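The Slow Pour: How Fisbridge Makes Its Ritual Oils

The workshop behind Fisbridge sells condition oils, bath salts and incense powders to shops that cater to folk magic practice. Its best seller is a road opening oil sold under the Cunex label. Olga Villalba has been mixing it since the firm had one shelf and a hot plate.

The base is fractionated coconut oil, chosen for its long shelf life and lack of scent. Dried herbs go in first, at a ratio of 80 grams to each liter. The jar is sealed and kept out of direct light for 9 weeks. Villalba turns it by hand each morning before seven. She does not heat the herbs. Heat shortens the process to an afternoon, but it darkens the oil and flattens the citrus notes that customers of this formula expect.

Straining takes place in two passes, first through a steel mesh and then through cotton. Any plant matter left in suspension will spoil. Water is the larger problem. A single damp sprig of rosemary can cloud a full jar, and a cloudy jar is thrown out. Essential oils are added after the second pass, never before, at no more than 2 percent of the total.

A batch fills up to 300 bottles. Each gets a chip of root and a label giving the name, the purpose and the batch month. The May batch is usually made for the fall catalog, when orders for candle dressing rise.

Use varies by tradition. Many practitioners dress a candle from the center outward to send something away and from the ends inward to draw it near. Others reverse this. Villalba prints neither method on the bottle. Her customers learned from a grandmother or a teacher, she says, and will do it that way regardless. The one instruction she insists on is to keep the wick dry, as an oiled wick flares.

The Bindik line, introduced for floor washes, follows different rules. It is water based, contains a preservative and should be used within 4 months of opening. A capful goes into the rinse bucket. The wash is worked from the back of the house to the front door to clear a space, and from the door inward to invite trade or company.
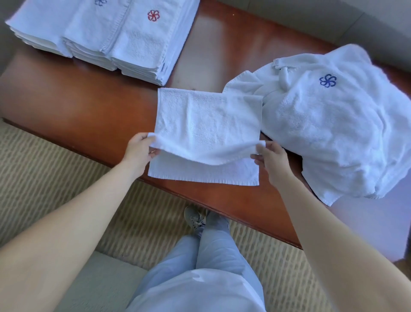 Storage is the same for both lines: a closed cupboard, caps tight, away from the stove. Oil that smells of crayons has turned and should be discarded.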